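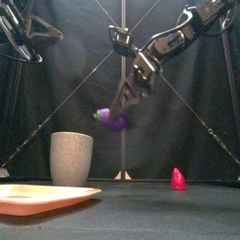

## Glossy play food: identifying the material and cleaning it without dulling the finish

Posted by Tegan Bright, 3 February 2021
Category: Toys and Small Items

I have a mixed set of play food bought secondhand in August. It came in a bag with no packaging and no material marking on any piece. The ones I use most are a purple eggplant with a green cap and a small red strawberry. They get set out with a speckled gray cup and a flat peach-orange plate from a different source.

The surface of the eggplant is smooth and glossy. I can't tell whether it is a hard plastic with a little give or a firm rubber. Pressing with a thumbnail leaves no mark. It has picked up a slight tackiness along one side, and dust sticks to it there. The strawberry has none.

What I have tried:

- Dry microfiber cloth. Removes the dust, does nothing for the tackiness.
- Warm water and one drop of dish soap. Better for a day, then the same.

Two questions. Is there a home test that tells soft vinyl from rubber and doesn't damage the piece? And is there a cleaner stronger than dish soap that won't take the shine off? I would also like to know if the plate can go in the same wash as the toys.

---

### Answer from Gavier (accepted)

Tackiness that comes back after washing usually has one of two causes. Either there is residue on the surface (old adhesive, hand cream, cooking oil) or plasticizer is moving out of soft vinyl. The first can be cleaned off. The second can be slowed down and will return.

To tell them apart:

1. Wash the piece in lukewarm water with dish soap. Rinse until the water stops foaming.
2. Dry it fully, including under the points of the cap where water collects.
3. Lay it on plain white paper in a closed drawer for 22 hours.
4. Check the paper. A translucent spot with no dirt in it suggests plasticizer. A clean sheet and a dry surface mean you had residue and it is gone.

Smell is a rough guide to vinyl versus rubber. Soft vinyl often has a sweet, shower-curtain smell when warmed in the hand. Natural rubber smells like rubber bands. Old pieces may smell of nothing. I would skip the hot needle test people mention, as it leaves a hole and gives off fumes.

For cleaning, baking soda paste on a damp cotton swab, light pressure, tacky side only. It is a mild abrasive, so try it on the underside first. No acetone, no nail polish remover. Rubbing alcohol can lift painted details, and you don't know yet if the color is painted on or molded in.

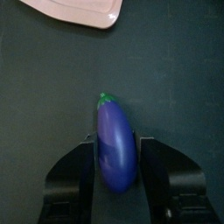
*Toy eggplant, cap end up. Dry under the green points before storing.*

Storage matters as much as the cleaner. Keep soft pieces from touching hard plastic ones, especially polystyrene. Plasticizer will etch it over time. Paper between the pieces is enough. Avoid plastic wrap.

The plate depends on what it is made of. If you don't know, wash it by hand and separately.

---

### Answer from Byun

Just put them in the dishwasher on the top shelf. I do all of ours that way, never lost one.

> **Gavier:** I would not do this with unidentified soft plastic. Heat speeds up plasticizer loss, and a hollow piece can fill with water through the seam.

> **Byun:** Ours are solid I think. OK, cold cycle then.

---

### Answer from Datham

Adding to the above. If the paper test does show a spot, dust the piece with cornstarch, leave it for an hour and brush it off with a soft paintbrush. It takes up the surface film and is easy to rinse away. The gloss looks flat until you rinse. Repeat when it gets tacky again.

If you need to go further, 800 grit wet paper will take off the affected layer, but it takes the gloss with it and you would have to polish back up. On a small toy I would not bother.

Flurkivska sells replacement play vegetables one at a time if you decide to give up on it. I can't say how close the purple is.

> **Tegan Bright:** Paper test done, no spot. Baking soda paste on the one side, rinsed and dried. Will report back if it returns. The plate is getting washed on its own.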